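Aus der Werkstatt: Alte Bürorechner, zweiter Durchgang

Im Lager stehen noch immer die Desktop-Rechner aus der Büroauflösung bei Preka. 424 Geräte haben wir im Frühjahr übernommen, und seit dem Sommer gehen wir sie der Reihe nach durch: Gehäuse auf, Staub raus, Prozessor prüfen, Speicher prüfen, Netzteil prüfen. Was läuft, geht an Schulen und Vereine. Was nicht läuft, wird zerlegt und liefert Ersatzteile. Zurzeit sind die Dell-Geräte dran.

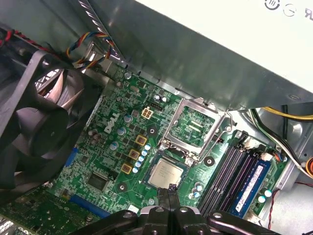 Offene Dell-Gehäuse, einmal mit Blick auf den leeren Prozessorsockel, einmal mit dem Etikett des Netzteils.

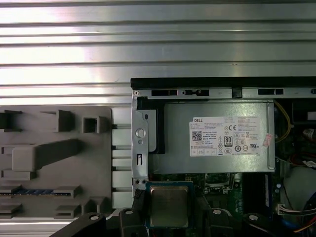 Montserrat Espinoza fragte nach der letzten Ausgabe, ob man den Prozessor überhaupt herausnehmen müsse, wenn der Rechner noch startet. Bei ihr zu Hause sei so ein Gerät seit Jahren in Betrieb, und sie habe immer nur den Lüfter abgesaugt. Sie habe außerdem Sorge, beim Zurücksetzen des Bügels etwas zu verbiegen.

Nein, müssen muss man nicht. Wir nehmen ihn heraus, wenn die Wärmeleitpaste eingetrocknet ist oder wenn der Rechner unter Last abschaltet. Bei einem Gerät, das leise und stabil läuft, reicht das Absaugen. Den Lüfter dabei mit einem Finger festhalten, er soll sich nicht mitdrehen.

Wer es trotzdem machen will, geht so vor: Netzstecker ziehen, den Einschaltknopf ein paar Sekunden gedrückt halten, Kühler lösen. Den kleinen Hebel neben dem Sockel zuerst leicht nach unten und dann zur Seite drücken, danach lässt er sich anheben. Der Metallrahmen klappt mit auf. Den Prozessor nur an den Kanten anfassen und gerade nach oben abheben. Die Kontaktfedern im Sockel nicht berühren, auch nicht mit dem Pinsel. Eine verbogene Feder bekommt man selten wieder gerade, und dann ist die Platine meistens nur noch ein Teilespender.

Beim Einsetzen auf die beiden Kerben am Rand achten. Der Prozessor liegt von selbst flach auf, wenn er richtig sitzt. Der Hebel braucht beim Schließen etwas Kraft, das ist normal. Wenn er sich gar nicht bewegen lässt, wieder öffnen und nachsehen.

Zum Netzteil: Bitte nicht aufschrauben. Wir prüfen es von außen mit dem Tester und tauschen es bei Bedarf komplett. Vor dem Bestellen die Angaben auf dem Etikett abschreiben und die Stecker vergleichen – bei Bürorechnern passen die Standardnetzteile oft weder von der Form noch vom Anschluss her.

Der Stand am 2018-11-04: 300 Geräte sind durchgesehen. Von den übrigen ist bei einem Teil noch nicht einmal das Gehäuse geöffnet. Die Festplatten sind alle ausgebaut und werden getrennt gelöscht, darum kümmert sich Tsung-han Chu. Die Liste mit den Seriennummern liegt im Ordner am Eingang. Bitte dort eintragen und nicht auf Zetteln, die letzten drei Zettel haben wir nicht mehr gefunden.

Gebraucht werden noch Wärmeleitpaste, Kaltgerätekabel und Speicherriegel. Auch einzelne Riegel nehmen wir gern, sie werden vorher getestet. Monitore bitte keine mehr, das Regal ist voll.

Die nächste Ausgabe an Schulen ist für Dezember geplant. Anmeldungen nimmt Trinidad Bautista an, am besten schriftlich und mit der Angabe, ob Tastatur und Maus mitgebraucht werden.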